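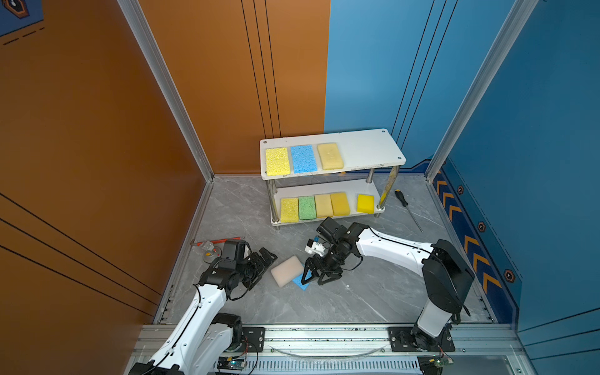 I have a sponge problem, and after last month's item on dishcloths a few of you wrote in to say you do too, so I feel better about it. Mine used to live in a plastic bag under the sink at the Kirkwood kitchen, all squashed together, and every time I wanted a fresh one I got three old ones instead. Then Frida Hjaltested talked me into giving them a shelf. A whole shelf, for sponges! A little white two-tier one with chrome legs is plenty, and if you set them side by side with the blue one up top between the speckled yellow-green and the pale cream, you can grab the right color without even looking properly. The yellows go downstairs with the green and the beige (I know, I have too many yellows).

My system, such as it is: blue for glasses and mugs, green for the stove, beige for anything I'm a bit scared of. Pierina Costa does it the other way around and won't be told. Wring them out hard before they go back and leave a finger's width between them if you have the room, which I never do. Wipe the legs now and then too, they pick up yellowish gunk and it's a pain to get off chrome once it sets. A drop of dish soap and an old toothbrush works for me.

If you're putting a shelf like this together at home, go easy on the screws the first time and tighten them once all four legs are standing level. I did mine tight from the start and had to take the whole thing apart again, with nearly 13 people waiting for soup.

Guðlaug Vigfúsdóttir is placing another sponge order in February, so let her know your colors. No more yellow for me, please.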